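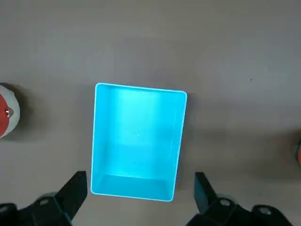 Intro to Household Storage and Sorting
Notes for session 2, Liesl Lehner

Okay, so last time we got as far as the "drop zone," which is my word for whatever flat surface your mail and keys land on when you come in. A few of you emailed me about it (thank you, Bohdan, for the very long one!) and I want to pick up there before we get to paper.

My rule is that a drop zone gets one container and one only. When it's full, you sort it. I like shallow ones with no lid, because a lid turns into a shelf and then you've got two piles.

Paper. I sort mine into three groups: act on it, keep it, recycle it. Act-on-it papers stay where I can see them. Keep-it papers go in a folder by year, and please don't make 18 folders on day one, I did that and I never opened most of them again. If you can't decide, write today's date on the corner and put it back. After 90 days you look again, and by then it's usually easy.

Somebody asked about warranties. I keep the receipt stapled to the front page of the manual and throw out the other languages. Works fine for me, though my sister scans everything and swears by it.

Kitchen drawers we'll do next time, along with the dreaded cord box.

For next session: empty one drawer at home, just one, and write down what was in it. Don't tidy it first! Bring the list, and bring a pencil, we'll be marking up each other's. The reading is pages 2 to 18 in the packet, and you can skip the part on attics if you live in an apartment.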